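How Long Do We Keep Our Clothes? My second-year project report

So this is the write-up of the project I moaned about all through September (sorry, flatmates). The plan was simple enough. I wanted to find out how long students at Celtham hang on to ordinary clothes, and what makes them finally give up on something. I chose T-shirts in the end, as everybody has them and nobody minds talking about them, whereas my first idea was socks and people went a bit quiet.

I handed out 100 paper forms and asked people to list every T-shirt they still wore, how old it was and where it came from. That gave me 428 T-shirts to type up, far more than I'd bargained for! My supervisor, Arwel Prosser, told me to stop collecting at that point and I was very happy to do as I was told.
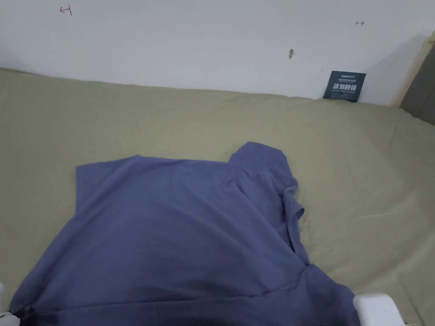
A blue short-sleeved T-shirt on a green bed sheet.

The first thing I noticed was how bad we all are at remembering when we bought things. People would write "first year??" or "before the dog", and one form just said "old". I ended up sorting everything into wide age bands, and I'd do that from the start if I ran it again. Cameron Gilchrist on my course did a similar thing with shoes and had much better luck, but people seem to remember buying shoes.

The oldest T-shirt on the list belonged to Ashton Harawira, who has had his for 8 years and sleeps in it. Sleeping in it came up again and again. A T-shirt starts out as something you'd wear to town, then it's for lectures, then for painting the shed, and at the very end it's for bed. I've called this "moving down" in my tables, and Arwel let me keep the name.

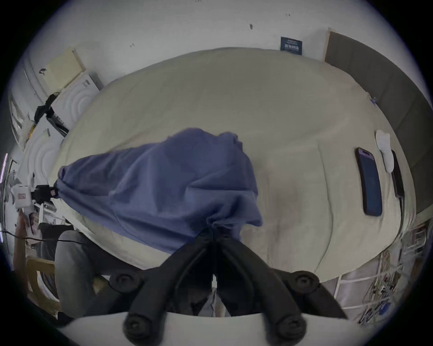
Washing was the part I found hardest to ask about without sounding like somebody's mum. I left a big box for comments and got all sorts: people who wash after every wear, people who go by smell, and one person who puts everything on hot and hopes. Bedding kept sneaking in too, even though I hadn't asked. Quite a few said their T-shirts go in with the sheets to fill the drum, and if you picture a rumpled blue cloth on a cream comforter like the one here, you can guess what they worry about, namely the colour ending up on the pale stuff. Bevan Kingi wrote half a page on this. He lost a set of pillowcases to a red rugby top and is still cross.

As for why people finally let a T-shirt go, holes came second. The top answer was the neck going baggy, which surprised me, and stains were a long way down. Hardly anyone mentioned being bored with the colour. Free T-shirts (freshers' fairs, fun runs, that sort of thing) mostly skipped straight to the bed stage, although the Zumitz ones from last year's open day are well liked and I still see them about.

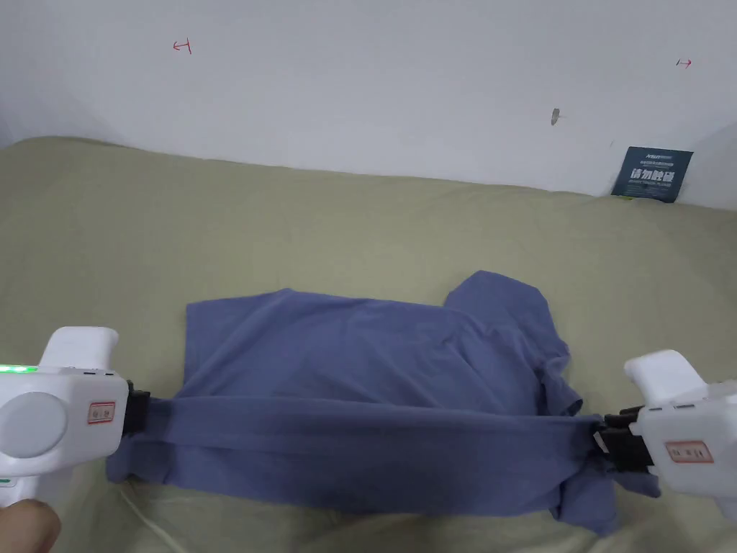
Celtham College | Department of Textiles and Clothing | Student Projects

I also wanted to know where the old ones go. Lots of people said the charity shop on Pomare Street, and nearly as many said "a bag in the cupboard". I have a bag in the cupboard myself so I'm saying nothing. A few get cut up for dusters, and Arnaldo Teixeira turns his into strips for tying up tomatoes, which I've since copied.

Things I got wrong: I never asked what anyone paid, so I can't say if dearer ones last longer, and I only asked students, who are mostly skint. I also lost 2 forms down the back of a radiator and had to fish them out with a ruler.

The forms and my tables are in the blue folder in the project room if you want a look. I gave my talk on 11th April and the slides are in there too, behind the spare forms.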